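De : Lilibeth Rivera
À : liste vetements-seconde-main
Date : 07/09/2018
Objet : Re: [seconde-main] Tri des textiles avant la collecte de décembre

Bonjour à tous,

Je réponds point par point au message de Barredo, que je recopie en partie.

> Le local de Derkeck ne pourra plus prendre les sacs en vrac. Ils demandent
> un tri par couleur et par matière avant dépôt. Est-ce que quelqu'un sait
> si la laine mélangée passe avec la laine ou avec le synthétique ?

Pour la laine mélangée, j'ai appelé Gukach, qui rachète le lot. Au-dessus de la moitié de laine sur l'étiquette, ils la prennent avec la laine. En dessous, elle part avec le synthétique. Sans étiquette, synthétique aussi.

> L'an dernier on nous a refusé 244 kilos. Il faudrait éviter que ça
> recommence.

Le refus venait surtout des pièces humides – deux sacs avaient moisi et tout le chargement y est passé. Je propose qu'on garde tout à l'intérieur jusqu'à la veille du transport. Undbridge nous prête 4 chariots, à rendre le lendemain.

Pour les couleurs, Derkeck ne demande pas de nuancier. Le foncé va avec le foncé, le blanc reste à part, et les rouges aussi parce qu'ils déteignent au défibrage. Le bordeaux compte comme rouge.
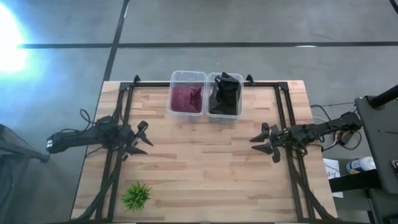

Faut-il retirer les boutons et les fermetures avant le dépôt ?
Gukach s'en charge à la découpe, on peut les laisser. Par contre, videz les poches.

Il me manque encore les créneaux de dépôt pour la première semaine de décembre. Envoyez-les-moi directement, pas sur la liste.

Lilibeth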